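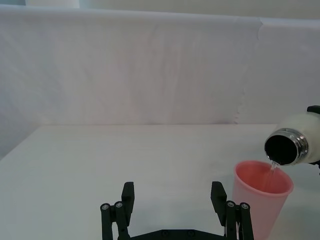 White table and fabric backdrop

Carnemeck Community Help > Libraries and Local Records
Water bottles in a small reading room: what should the written rule say?

Posted by Condholm Local Records on 19 Jul 2018

Our organization operates a reading room that is open to the public on weekday afternoons. The collection consists mainly of parish registers, property maps and bound newspapers, and most of the material cannot be replaced. The present house rules were adopted before the room was moved to its current address. They state that "refreshments are not permitted," with no further detail.

The rule has become difficult to apply. Many of our readers are retired and stay for the full afternoon. Several have asked for permission to keep water with them, and a number of them take medication at fixed times. Staff members have given different answers on different days, and we have received two written complaints about this, one from each side of the matter. The nearest place to sit with a drink is the entrance hall, which is unheated for much of the year.

We would like to replace the rule in October, when the winter schedule begins. We are considering the following wording:

"Readers may bring water in a bottle that can be fully closed. Bottles must be kept closed at the tables and must stand apart from the material in use. All other food and drink must be left in the lockers."

We would be grateful for replies from persons who have managed a similar room. We would especially like to know whether a closed-bottle rule can be applied fairly in practice, whether the lockers are a better place for all drinks, and how the rule should be communicated to readers who have been coming for many years. The room seats up to 200 readers a week across all sessions, and one staff member is on duty at a time. 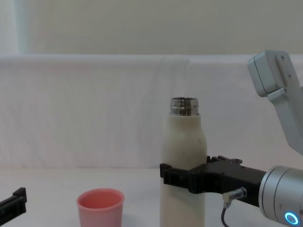
Steinar Østergaard

I would advise against the proposed wording. A bottle is closed until a person drinks from it, and the rule does not say where the drinking is to take place. If readers may open the bottle at the table, then the word "closed" offers very little protection. If they may not, the rule should say so plainly and should name the place where they may.

The Hedegaard reading room faced the same question when I was responsible for it. We decided that bottles could enter the room but could be opened only at a side shelf near the door. The shelf was 2 meters from the nearest table. Readers left the material on the table, walked to the shelf, drank, closed the bottle and returned. A roll of paper towels was kept there, together with a small bin.

I would add the following points for your consideration.

First, the rule should mention the type of closure. "Fully closed" was read by some of our visitors to include paper cups with a plastic lid. We changed the text to "screw top" and the discussions at the desk became much shorter.

Second, condensation deserves a sentence of its own. A cold bottle can leave a ring on a table without a single drop being spilled, and the next reader may set a volume down on it. We asked that bottles remain on the shelf for the whole visit – this was the least popular part of the rule, but it was accepted within a season.

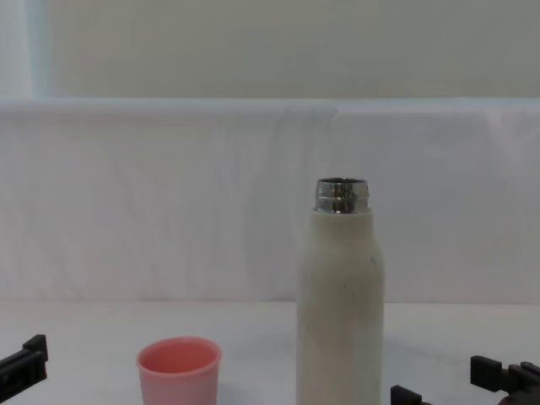
Third, please put the medical exception in writing. Staff should not have to ask a reader about his or her health in front of others. Our text read: "Readers who need to drink or take medication during their visit are asked to speak to the desk on arrival." The desk then offered a seat close to the shelf and recorded nothing.

With regard to your long-standing readers, I recommend a printed notice at each seat for the first month. We printed 100 copies on card stock and had to replace very few of them. A notice on the door alone is read mainly by new visitors.

The wording we used in the end was as follows, and you are welcome to adapt it:

"Water in a screw-top bottle may be brought into the reading room. Bottles are kept on the shelf by the door and are opened only there. Hands should be dry before material is handled. Food and all other drinks are to be left in the lockers."

Stusar

just ban it. we have lockers and people go outside when they are thirsty. no problems here

Condholm Local Records

Thank you both for your replies. The shelf arrangement appears suitable for our room, and there is space beside the door that is now occupied by a coat stand. A complete ban was discussed at an earlier stage, but it would leave our older readers with the entrance hall, and we do not wish to send them there in the winter months.

We will adopt the screw-top wording and the sentence on medication. One matter remains open. Our microfilm readers are located in a separate room with no shelf and no original material. We would welcome further comments on whether the same rule should apply there, as the equipment is old and spare parts are hard to obtain.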